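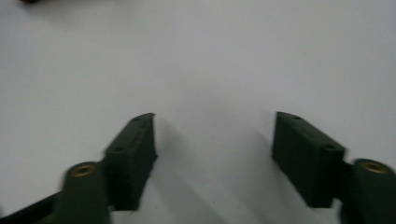

One customer in Mundside wrote to us in March that she had stopped buying slippers every winter and now only sends the old pair back for new soles. We receive many letters of this kind, and they describe the purpose of Iltomix better than a catalog can.

Iltomix designs, makes and repairs wool felt slippers, house boots and insoles for adults and children. The company was founded in Ploseck as a repair counter for winter footwear. Felt slippers were added when customers asked for something warm to wear while their boots were being mended. The slippers soon took up more of the workroom than the boots did, and the company has concentrated on indoor footwear ever since.

Our workroom and offices remain in Ploseck. A second location in Mundside handles returns, resoling and wholesale orders. Iltomix employs 65 people at the two sites, and its footwear is carried by 251 independent shoe stores, gift shops and outfitters.

The Pal is our best known slipper. It has a closed heel, a low collar and a stitched suede sole, and it is offered in men's, women's and children's sizes. The Pal High is the same slipper with an ankle cuff. Both may be ordered with a rubber sole for customers who step outside for the mail or the newspaper - please select this at the time of purchase, as suede and rubber soles use a different welt and cannot be exchanged later.
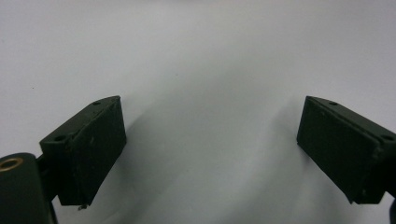
MATERIALS AND REPAIR

All Iltomix felt is pure wool. It is bought in finished sheets and cut in Ploseck. Natural gray and oatmeal are undyed, and slight differences in shade between one order and the next are to be expected. Dyed colors are matched by the pair before they are sewn.

Slippers of any age may be returned to Mundside for resoling. The repair department completed 681 resoling orders in its first year and now completes nearly 3000 a year. Uppers with small holes can usually be patched. Uppers that have been machine washed and have shrunk cannot be restored, and in such cases the pair is returned to the customer without charge.

WHOLESALE AND CUSTOM ORDERS

Iltomix supplies inns, guest houses and retail stores. Custom colors and stitched initials are available on wholesale orders of the Pal. Retailers wishing to open an account should contact the Mundside office in writing and include a copy of their resale certificate.

Page updated Jun 11, 2026

Share this page
65 shares
3 comments

Guest
Do you make the Pal in a wide width? My husband has a high instep and the regular is snug over the top.

Iltomix Customer Service
Thank you for your inquiry. The Pal is made in one width. The felt eases with wear, and we suggest going up one size for a high instep.

Guest
Had mine resoled twice now, still warm. Please bring back the dark red.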